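Tindix Learning Center
For Young Readers: Science and Machines

How Does a Robot Learn to Pack a Bag?

Suppose a younger cousin asks you how to put groceries away. You would probably pick something up and say, "Watch me." Many robots are taught in much the same way. At the Tindix workshop in Pisthorpe, people show robots how to do a job, and a computer saves each showing. One saved showing is called an example.

What is in an example?

An example has two parts. The first part is what the cameras saw. The second part is how the arms moved: how far each joint turned, and when each gripper opened or closed. The computer stores both parts together, so that every movement is matched with a view of the table.

Who moves the arms?

A trained person, called an operator, guides the robot from start to finish. Lucrezia Marino is an operator at Tindix. She practiced for most of April before her first examples were kept. "My hands wanted to hurry," she says. "The robot copies hurrying, too."

How many examples are needed?

One example is never enough. A robot that has seen a banana in only one spot may reach for that spot even when the banana has moved. For this reason, operators change the items and their places again and again. The team set a goal of 500 examples for its first task and now has 2,626 across all tasks. A good day adds 36.

What does the work look like?

The task on this table uses a basket, a bag and food shapes in bright colors. Each arm carries its own small camera near the gripper, which gives the computer a close view of whatever the arm is reaching toward. 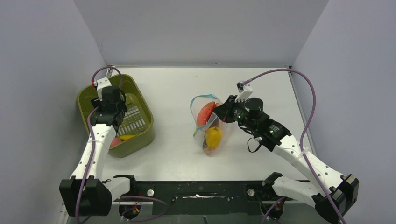 What happens to the examples next?

Arvo Turunen checks the recordings one at a time. If a recording stopped too early, he marks it and it is left out. The others go to a computer program that looks for patterns in them. Later the robot tries the task without an operator, and the team writes down where it has trouble. Those notes help decide which examples to record next.

Words to Know

Gripper: the part of a robot arm that holds things.
Joint: a place where an arm bends or turns.
Operator: a person who guides a machine.

Last updated Jun 3, 2021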